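Steston Kitchenware to move all board making to Gostevik workshop

Company will close its Rundis unit in March and offer every member of staff a place at the larger site

STESTON, February 2, 2021 – MacPherson Boards, the maker of wooden chopping boards and worktop blocks, is to bring all of its production together under one roof at Gostevik. The move will be finished by the end of March and will bring an end to board making at the smaller Rundis unit, where the company has rented space for 11 years.

All 53 people who work for the company have been offered a job at Gostevik on their present pay and hours. Four members of staff from Rundis have chosen to take redundancy and will leave when the unit closes. The rest will transfer in two groups, the first at the start of the month and the second once the glue presses have been moved.

The company said the decision had been under discussion since last summer, when the lease on the Rundis unit came up for renewal. Boards are at present cut and glued at Rundis, then taken by van to Gostevik for sanding, oiling and packing. Orders for larger boards often make the trip twice, as any board that is found to have a gap in a glue line has to go back to be cut down and made into a smaller size.

"We have been driving timber up and down the same road for too long," said Nouhaila Ouazzani, managing director of MacPherson Boards. "It costs money, it costs time, and every journey is another chance for a corner to get knocked. Once we had looked at the figures for the new lease it was hard to make a case for carrying on as we were."

The Gostevik building was bought by the company when it outgrew its first premises in Steston. It has a loading bay at the rear and a separate timber store, which has been used mainly for packaging. The store is being cleared and fitted with racking and new heaters so that timber can be kept at a steady temperature and humidity before it is cut. Building work on the store began before Christmas and is on schedule.

Timber is normally left to settle in the workshop before it is machined. At Rundis, where space is short, part of the stock has had to be kept in a hired container in the yard and brought inside in small lots. The company expects the new store to do away with the container altogether and to cut the number of boards that cup or twist after gluing.
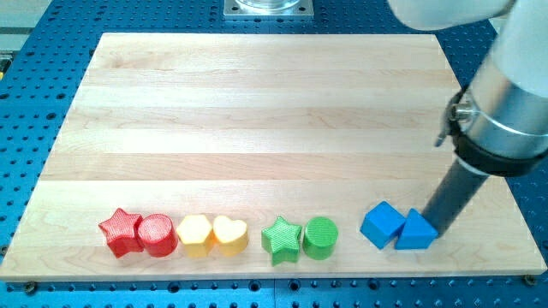
The range will stay much as it is. Customers will still be able to buy boards in maple, beech and oak, in four sizes, with or without a juice groove. Two changes are being made at the same time as the move. The round cheese board, which has sold slowly for several years, will be dropped once present stock has gone. The thicker end-grain block, until now made only to order, will become a standard item and will be held in stock from the summer.

Prices for trade customers will be held until the autumn. The company said timber costs had risen and that it could not rule out an increase after that, but trade customers would be given notice in writing before any new price list came into force.

Ms Ouazzani said that stockists had been told about the move in advance and that most of their questions had been about delivery dates.

"We have been building up stock of the best sellers since the autumn so that shops should not notice a gap," she said. "There will be a short period when the presses are out of action and we can't glue anything. We have planned for that. If somebody wants an unusual size during those weeks they will have to wait a bit longer, and we would rather tell them so now."

Orders for standard boards will be sent out as usual throughout. Made-to-measure orders received before the end of this month will be cut at Rundis and sent out before the presses are moved. Those received later will be held until the presses are running at Gostevik, and customers will be given a new date when they place their order. Worktop blocks, which are made on a separate line already based at Gostevik, are not affected.

The repair and resurfacing service will also carry on. Under the service, customers can send back a worn or stained board to be sanded flat and oiled again for a fixed charge. Boards should be clean and dry when they are posted, and wrapped in paper or card. Boards sealed in plastic can arrive with mould on them if any damp is trapped inside. The company cannot resurface a board that has split right through or one that is too thin to sand safely, and in those cases it will return the board and refund the charge, less postage. From the date of the move all boards for repair should be sent to Gostevik, and labels with the old address should be thrown away.

The trade counter at Rundis will close to visitors at the end of this month. Seconds, which have been sold from the counter on Friday mornings, will in future be sold through the company's website. These are boards with small knots, colour differences between strips or slight machine marks, and they carry the same guarantee against splitting as the rest of the range. There are no plans to open a counter at Gostevik for the time being, although the company said it would look at this again once visitors could be received safely.

Offcuts and sawdust will be dealt with differently too. At Rundis, sawdust is bagged by hand and collected by a waste contractor. Gostevik has a dust extraction system which is being extended to cover the saws and the planer, and the sawdust will be pressed into briquettes to heat the timber store. Larger offcuts will still be given free of charge to schools and woodturning clubs that can collect them. Groups already on the list for offcuts do not need to apply again but should check the new collection times before setting out.

Working arrangements for staff have been agreed following a series of meetings with each team. Those moving from Rundis will have help with travel costs for their first year, and start times on the morning shift have been put back to fit in with the bus. The company has also agreed to keep the Rundis teams together on the same shifts where people have asked for this.

Social distancing measures now in use at both sites will stay in place after the move. Benches in the finishing room have been spaced further apart, breaks are staggered, and office staff who are able to work from home will go on doing so. The moving work itself will be done at weekends to limit the number of people in the building at any one time.

"A lot of our people have been at Rundis since the day we opened it, and I know some of them are sorry to see it go," said Ms Ouazzani. "I am too, in a way. It was cold in winter and the roof leaked over the planer, but we made a great many good boards there."

The unit will be handed back to the landlord when the lease ends. Some older machinery, including a bandsaw and two bench sanders, will not be moved and will be offered for sale. Details can be had from the Gostevik office.

About MacPherson Boards

MacPherson Boards makes wooden chopping boards, serving boards and worktop blocks for home and catering use. The company was founded in Steston and sells through independent cookshops, catering suppliers and its own website. It is privately owned.

Notes to editors

The company's registered office remains in Steston and its telephone numbers and email addresses are not changing.

Interviews with Nouhaila Ouazzani can be arranged by telephone or video call through the press office. Requests to visit the Gostevik workshop will be considered after the move has been completed.

Ends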